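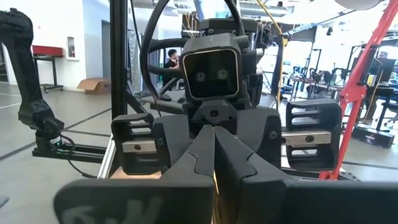 Can a robot tidy up a craft table yet?
Parts of it, if a person sets up the table and stays close by. Standing bottles are the easy part. Brushes are harder, and a full cleanup still goes faster by hand.

These steps are the ones we use at Dunduvberg to find out how far a two-armed setup gets with the chore. Plan on nearly 332 tries before you trust any number you write down.

Step 1. Pick one small job. "Put the brush in the cup" is a job. "Clean up" is a whole list of them. Write down what counts as done before the first try.

Step 2. Start with a single brush. Thin handles roll and slip, so check the grip before you ask for any long move.

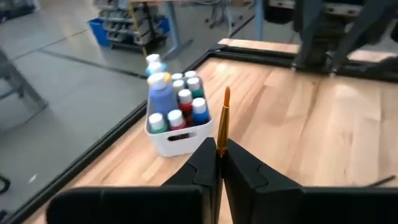
A thin brush held upright between the fingers, next to the paint bin.

Step 3. Add the cup. Begin with it in the same spot every time, then shift it a little between tries. If the score drops sharply, go back to the fixed spot

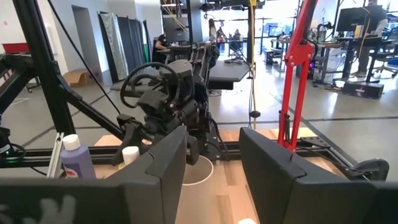 and work outward again in smaller shifts. Keep the height of the drop the same while you do this -- change one thing at a time.

Step 4. Bring in the clutter. Crossed brushes are the real test, as the arm has to choose one without dragging the others along.

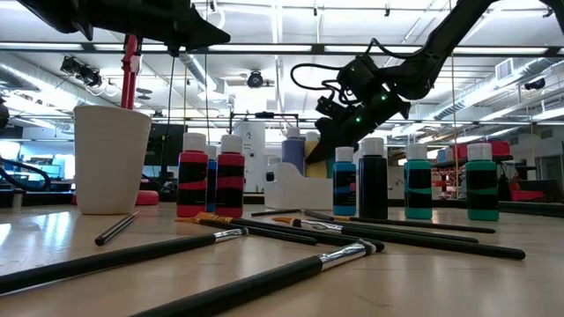
Bottles, caddy, cup and overlapping brushes on the table.

Step 5. Score it plainly. Log each try as done, done with help, or not done. Our Husolow sheet has 189 rows so far, and a dropped brush goes down as not done even if the arm picks it up again.

Updated Fri 6 March. The bottle sorting steps go up in April.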